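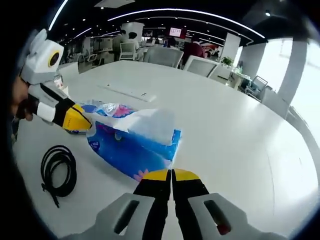
Two Clocks and a Tissue Pack: Corina Husar on the Memlow Planner

Corina Husar maintains the planning and tooling layer of Memlow, a software stack for two-gripper manipulation. She joined the project in September, after several years on motion control for packaging lines. We spoke on June 3, 2025, mostly on the subject of what happens between a recorded demonstration and a command that a controller can execute.

Her first answer was a correction. I had asked how the planner handles deformable objects, and she said that it does not, at least in the sense the literature gives the word.

"There is no cloth model in Memlow. There is no mesh, no finite elements. The planner gets a short sequence of target poses for two grippers, plus an opening width for each one, and it has to turn that into something smooth that respects the joint limits. Whether the thing between the fingers is a block or a pack of tissues is the policy's problem. My problem is that the policy's targets are noisier when it's a pack of tissues."

The noise has a practical cause. A soft pack can be held in many ways, and people demonstrating the same task choose different ones. One person presses down near the edge and pulls the sheet straight up. Another steadies the pack from the side. Averaged, the two produce a grasp that neither person would use. Husar's team handles this by having the policy emit several candidate segments, which the planner scores for reachability, clearance between the two grippers, and agreement with the segment already being executed.

"The third term matters most," she said. "If you drop it, the system switches between two good plans at every update and executes neither. We had that for weeks. On the plots it looks like a control fault, so naturally everyone went and retuned the controller."

The controller was tuned by Ionuț Nedelcu, who joined us for part of the conversation. His loop closes on position, with a limit on gripping force, and he prefers to keep it uninformed about the task.

"I want to receive a trajectory with timestamps," Nedelcu said. "If a timestamp is in the past, I discard the point. If too many are in the past, I hold position and raise a flag. I don't want to know what the object is."

Much of the interview concerned those timestamps. Demonstrations are recorded with a wide-angle camera mounted on the gripper itself, so each hand has its own view of the table and usually of the other hand. The images and the finger opening come from separate sources, and in early versions of the stack each source had its own clock. Husar described the result as the most expensive bug she has worked on.

"The offset was 117 milliseconds. It was constant within a session, which made it worse, because nothing looked broken. The fingers in the image close on the sheet, and the logged width says they are still open. The policy learned to close late. On rigid objects you'd hardly notice. On tissue the gripper came away with nothing."

The offset was found by Rhiannon Morris, who wrote a small checking tool called Wemik for the purpose. Wemik tracks the finger tips in the image, estimates the gap between them, and correlates that signal with the logged width. The tips are bright yellow, so tracking them needs little more than a color threshold and a sanity check on shape. The tool now runs on every session before anything reaches training, and it rejects any recording whose estimated offset changes by more than 9 milliseconds from start to finish.

I asked whether the tracking was reliable in rooms with strong window light. Husar said it mostly was. Exposure shifts when the hand turns toward the glass, and glossy tabletops return reflections that can be mistaken for a tip. Wemik masks everything outside the region a finger can physically occupy, which removes most of the false matches on a gripper's own fingers. The opposite gripper, which may enter the view from any direction, is handled by a separate detector and treated with less confidence.

Perception of the second gripper feeds the clearance term in the planner. Two hands working on one small pack leave little margin, and the lens bends straight lines badly toward the rim. Memlow does not rectify the full image. It samples rays through the calibrated lens model only at the points it needs, a choice Husar defends on grounds of cost.

"You can flatten the whole thing, and then you've stretched the edges and spent your time budget. I need a few points on the other gripper and an honest covariance. If the covariance is large, the clearance margin grows and the motion slows down. That is acceptable."

Calibration is checked against a stored set of nearly 2000 images, and a release that worsens the reprojection error does not ship. The test suite was the part of the stack she seemed most willing to discuss. Recorded sessions are replayed through the planner with the controller replaced by a stub, and the output is compared with the last accepted run. Tetteh, the replay tool, can stop at any update and list every candidate segment with its three scores.

"Before Tetteh we argued from videos," she said. "Now you open update such-and-such and see that the reachability score was wrong, and the argument is over in a minute."

There are limits. Replay cannot show how the object would have responded to a different command, and Husar does not accept replay results as evidence that a grasp works. For that the team runs trials on hardware, with packs placed by hand in varying orientations. Crinkled plastic wrap remains a weak point. Highlights move across it as the camera moves, and the policy's candidates scatter accordingly.

Nedelcu's request for the next release is a single shared clock across both grippers. Husar's is a way to express contact in the segment format, which at present carries pose and width only. A draft of the new format is under review, and she expects the field names to change at least once more before it is merged.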